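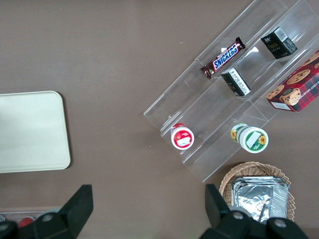
見学の日

クレックブリッジの研究棟は駅からバスで十五分かかる。デラリ・ソワーは受付で名札をもらい、首にかけた。名札には「見学」とだけ印刷してあった。

付き添いのテッテ・アントウィは先に着いていて、入口の長椅子で靴ひもを結び直していた。デラリの母の弟で、今日は母の代わりに来た。ペレモント食品の倉庫に勤めて長い。

「どこだ」
「四階。401号室」
「エレベーターは」
「あると思う」

エレベーターはあったが、荷物用に貸し切られていた。二人は階段を上がった。三階の踊り場で、テッテは一度立ち止まって上着を脱いだ。

401号室の扉は開いていた。中に折りたたみ椅子が並び、前の席は学生で埋まっていた。テーブルの向こうに腕が一本立っていて、横のモニターに手首のカメラの映像が出ていた。茶色い天板の上に、段のついた透明な菓子の台が斜めに置かれている。画面の下のほうから黒い指が二本のぞいていた。

「開いてるな、指が」とテッテが言った。
「まだ始まってないから」

進行役はナア・ニャルコという研究員で、袖をまくったままマイクなしで話した。装置の名前はウェスラ。台から菓子を取り、左のクリーム色のトレイに移す。それだけをやります、と彼女は言った。

「売店の棚から品物を取る、という設定です。注文は皆さんに言っていただきます。台にあるものなら何でも構いません」

前の列の男の子がすぐに手を挙げた。
「スニッカーズ」
「はい、スニッカーズ」

ナアがキーボードに何か打ち込んだ。腕が動き出すまでに少し間があった。学生の一人が咳をした。腕はゆっくり下がり、上の段の手前で止まり、手首をひねった。包みの向きに指を合わせているのだとデラリにはわかった。モニターの中でロゴが大きくなり、端のぎざぎざが指のあいだに入った。

指が閉じた。菓子は持ち上がり、仕切りの縁に一度当たって、そのままトレイまで運ばれた。拍手が起きた。テッテは拍手をしないで、腕を組んで見ていた。

「当たったぞ、いま」
「少しね」
「うちなら始末書だ」

次の注文は、ひまわりの絵の入った緑のラベルの容器だった。言ったのは年配の男で、あとで聞くとラインホルト・フレーリッヒといい、以前は機械組立の教師をしていたという。ウェスラは容器の上から指を下ろし、挟もうとして滑らせた。容器はもともと少し傾いていたので、向きが変わって仕切りにもたれた。二度目も滑った。

「やめますか」とラインホルトが聞いた。
「三回までやらせてください」とナアは答えた。

三回目に指は横から入った。容器は持ち上がったが、トレイの手前で落ち、テーブルの上を転がった。ナアはそれを手で拾って台に戻した。

「失敗です。丸いものは得意ではありません。次の方」

デラリは、戻すときのナアの手を見ていた。手は容器を見もしないで、元の仕切りの中に置いた。

休憩は十分だった。廊下に紙コップの茶が出ていた。テッテは茶を二つ取り、一つをデラリに渡した。

「いくらするんだ、あれ」
「聞いてみたら」
「お前が聞け。お前の進学だろう」

デラリは聞かなかった。代わりにラインホルトが聞いていて、ナアが指だけの値段を答えているのが聞こえた。部品が2,000ユーロ、取り付けとねじの類まで入れると3,000ユーロ。腕は別です、と彼女は言った。テッテは茶を飲みながらその数字を小さく繰り返した。

廊下の奥から背の高い男が箱を抱えてきた。作業着の胸にジェンギズ・ソイルとあった。箱の中は交換用の指先で、平たいものと、少し丸みをつけたものがあった。

「触っていいですか」とデラリが聞いた。
「いいよ。落としても大丈夫」

角のある黒い指先は思ったより軽かった。デラリは親指の腹で平らな面をなでた。

「容器が滑ったのは、この面のせいですか」
「半分はね。もう半分は、掴む場所の決め方だな。上から行きたがるんだ、あいつは。上から行って二回だめで、やっと横から行く」
「最初から横からにすればいいのに」
「横から入る隙間がないと思ってるんだよ。仕切りが透明だろう。あるのかないのか、よくわかっていない」

デラリは指先を箱に戻した。ジェンギズは箱を抱え直して、401号室に入っていった。

後半は見学者が自分で動かす時間だった。希望者は紙に名前を書き、順に呼ばれた。デラリは書いた。テッテの名前もその下に書いた。

「俺はいい」
「もう書いたよ」

操作は机の端にある小さなレバーでやった。デラリの番になり、ナアが横に立った。
「何を取りますか」
「右上の、黒い小さい箱を」
「四角いから持ちやすいですよ。急がないで」

レバーを倒すと、腕は思ったのと逆に動いた。慌てて戻すと、今度は行きすぎた。モニターの中の台が近づいたり離れたりした。籐のかごが画面の下を横切り、中のアルミ箔が光った。デラリは台そのものを見るのをやめ、モニターだけを見ることにした。そのほうがうまくいった。箱の角が指のあいだに来たところでレバーのボタンを押した。

箱は上がった。トレイに下ろすとき、高いところで離してしまい、かたんと音がした。

「取れましたね」とナアが言った。「最初で取れる人は多くないです」
「落としました」
「トレイの中ですから」

次はテッテだった。彼は上着を椅子の背にかけ、レバーの前に立って、しばらく何もしなかった。それから下の段の左、赤い蓋の容器にすると言った。

「丸いものは難しいですよ」とナアが言った。
「さっき見た」

テッテは腕を台の上まで持っていかなかった。手前の低いところで一度止め、少しずつ前に出した。学生たちが椅子を鳴らして立ち上がり、後ろから覗き込んだ。指の片方が仕切りに触れた。テッテはそこで止め、爪の先ほど戻して、もう一度出した。ボタンを押し、持ち上げ、トレイの真ん中に置いて、レバーから手を離した。

学生が何人か拍手をした。ジェンギズが壁際から声をかけた。
「フォークリフトですか」
「倉庫だ。パレットの仕事をしてる」
「やっぱり。触ってから引いたでしょう。いまの動き、記録に残してもいいですか」
「何に使う」
「あいつに見せます」

テッテは腕のほうを見た。腕は指を開いたまま台の上に戻っていた。
「好きにしてくれ」

書類が一枚出てきて、テッテはそこに名前を書いた。用紙の上のほうに整理番号が印刷してあり、彼のは425だった。職業の欄で少し手が止まり、倉庫、とだけ書いた。

帰りのバスは混んでいた。デラリは座れず、テッテも座れなかった。川を渡るあたりでテッテが口を開いた。

「キロガの工場にも入れるらしい。ああいう腕を」
「ウェスラを?」
「名前までは知らん。来年の一月だと聞いてる」
「叔父さんのところは」
「まだ何も聞いてない」

バスが停まり、三人降りて、席が一つ空いた。テッテは座らずに、デラリの肩を押して座らせた。デラリは鞄から入学案内を出して膝に置いた。申込書はうしろのページに綴じてあり、保護者の署名欄が空いていた。

「これ、お母さんじゃなくてもいいのかな」
「聞いてみろ。だめなら姉さんが書く」

テッテは吊革を持ち替え、窓の外を見た。デラリは申込書を切り取り線に沿って折り、次の停留所までのあいだに、自分の名前のところだけ書いた。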